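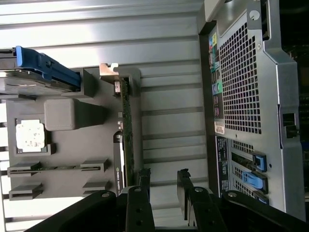 Brøndum asked whether the expansion cards have to come out before the tower is cleaned, and Plornden's earlier sheet said yes. Under the current procedure a card stays seated unless it is being replaced.

4. Cleaning and card replacement

Before starting, shut down the computer, unplug the power cord and wait 10 minutes. Lay the case on its side on a firm table.

4.1 Release the side cover and set it aside with the ribbed face up.

4.2 Clean the rear ventilation grille with a soft brush. Work from the outside. Do not push the bristles through the square holes.

4.3 Brush the narrow openings in the slot covers the same way.

4.4 To replace a graphics card, unplug any power lead attached to it. Open the blue plastic retention latch at its slot. Hold the card by its edges and pull straight up — do not rock it from end to end.

CAUTION: The latches are plastic and can snap if forced. If one does not move, check that the slot cover beside it is fully seated.

4.5 Seat the new card, then close the latch until it lies flat.

4.6 If a drive must be removed, use the blue handle on the carrier. Never pull on the cables.

NOTE: Leave the thermal pad in place. Residue on the surface is not a reason to replace it. Spare pads are listed in Section 13 under Zestley parts.

4.7 Refit the cover and reconnect the power cord. Towers in the Skistside workshop are cleaned every November, or after almost 300 days of use.

Last updated: April 15, 2023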